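Call for Participants: Household Water Use and Hand Laundering Study

Slaoui Institute for Domestic Research, Plernitz

The Slaoui Institute invites adult residents of Plernitz and Stestport to take part in a study of how households wash small garments and kitchen cloths by hand. The study forms part of the Wello program on everyday water use and is directed by Mounir Hajji.

Purpose of the study

Water meters record how much a household uses in total but give little information on individual tasks. The Institute seeks to learn how people fill, reuse and empty water when washing by hand, and how these habits differ between homes with and without a washing machine. Findings will be published in a public report and shared with all participants who request a copy.

Who may apply

Applicants must be 18 years of age or older, must have lived at their current address for at least six months, and must wash items by hand at least once a week. Applicants with skin conditions affected by soap or detergent are asked to note this on the form. Employees of the Institute and members of their households are not eligible. The Institute will enroll 700 households.

What participation involves

Each participant will attend 2 sessions at the Plernitz office and keep a written diary at home between them. Sessions are held in the morning or the afternoon, and applicants may state a preference. All washing supplies are provided. Diaries must be returned at the second session, whether or not every page has been completed.

Compensation

Participants who complete both sessions and return the diary will receive a single payment by check. Travel from Stestport is reimbursed on presentation of receipts. Participants may withdraw at any time without giving a reason, and travel costs already incurred will still be paid.

How to apply

Application forms are available at the front desk of either office or by mail on request. Completed forms must be received by September 29, 2025. Selected applicants will be notified in writing, and sessions will end in February.
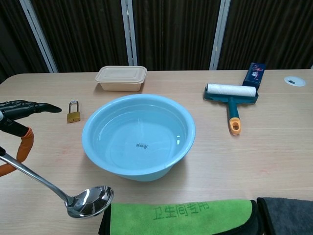 Privacy

Names and addresses are stored separately from diary entries and will not appear in any publication. Written questions about the handling of personal information may be sent to the study director at the Plernitz office.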